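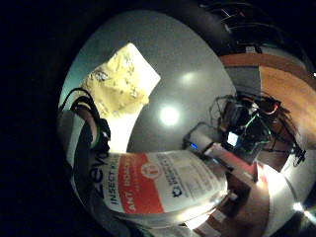 Pale yellow and speckled, up near the ceiling light.

I've been pressing creases out of old cotton and linen for years, mostly napkins and table runners I pick up at the Prundby flea market, and I do it without an iron! My friend Houda Benjelloun got me started and I've never gone back.

First, wash the piece in cool water with a little mild soap. Don't wring it. Roll it up in a bath towel, lean on it with your forearms, then unroll it and let it hang for 11 minutes or so (I set the oven timer, otherwise I wander off).

Next you need a flat surface. Lay down something plain and white, put your cloth on top, and smooth it from the middle out with the side of your hand.
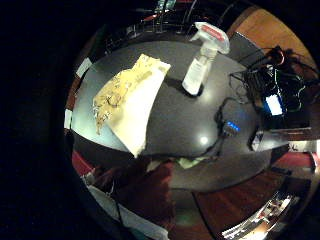 If a corner has dried too fast, mist it again and wait a bit before you touch it. Pull gently along the weave, never across it, or you'll end up with a napkin shaped like a kite. Ask me how I know.

Then leave it alone overnight with a few heavy books on top. My old Jemmont atlas is perfect for this. Put a clean sheet between the cloth and the books so no ink rubs off.

Starch is up to you. I skip it on anything with lace, and I store the finished pieces rolled on a tube.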